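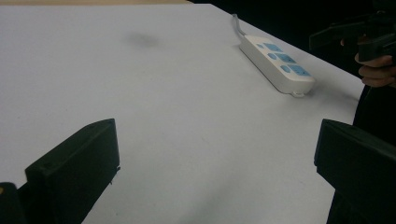
Cunport is the sort of town where the sat nav gives up politely two streets early. I found the Trindley open day by following a man carrying a very large tray of sandwiches, and signed in at 14 minutes past ten behind a school party who had got there first and taken all the good lanyards.

The leaflet promised a tour of the whole building. What I wanted was the bench at the far end of the first floor, where they keep a pair of hand-held grippers in working order. I have a weakness for maintenance. Anyone can show you a machine doing its trick, but I like to see the drawer where the spare screws live.

The grippers are called Banex, both of them, which must make for confusing conversations. Each is a pair of chunky black fingers on a body you hold in your fist, with a camera looking down between them. You do a small job with it by hand, the camera records what the fingers did, and later a robot arm is expected to learn something from the recording. The small job when I visited was to do with a power strip on a white table. I have been operating power strips since childhood and was never once asked to contribute.

Most of the setting up is dull, which is why I enjoyed it. The table gets wiped down before each session. The strip is put down at a fresh angle every time, so that the arm doesn't grow up believing that all sockets in the world point the same way. Then the fingers are opened as far as they go and closed again, 8 times, while somebody watches a number on a laptop. If the number comes back the same, you carry on. If it doesn't, out comes the screwdriver. 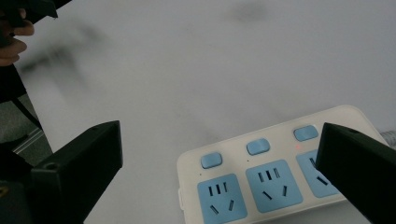 *Banex at the bench, with the switches on the far side and the little red light showing.*

The fingers come off for cleaning every 500 recordings. Each one is held on by screws that work loose at their own pace, and the logbook has a column for which screw and a wider column for remarks. I was allowed to leaf through it. Entry 147 says only "again". I felt I knew the author well.

The worst fault they've had wasn't in the fingers at all. The camera had slipped round a hair in its mount, so everything recorded that afternoon was very slightly crooked, and it took until the next morning for anyone to spot it. There's now a scratch on the mount and a matching scratch on the body, and you line the two up before you start. I asked what it had cost. The scratch was free. The afternoon was not discussed.

Spare fingers are kept in a biscuit tin labelled Triệu, after the supplier. It has the accents put in by hand with a fine pen, easily the neatest piece of labelling in the building. The good ones are on the left and the retired ones on the right. Nobody seems able to throw a retired finger away, and the right-hand side is winning.

I was given a go. The grip is heavier towards the front than you'd expect, and your wrist has opinions by the second minute. I closed the fingers on thin air with great delicacy and was told this was very common.

The rest of the tour was a packing machine behind glass (switched off), a talk in a room with too few chairs, and a quiz for the under-tens that I'd have lost. The sandwiches were egg. Parking is free after four, so if they hold it again next September I'd go late, head straight upstairs and ask to see the tin.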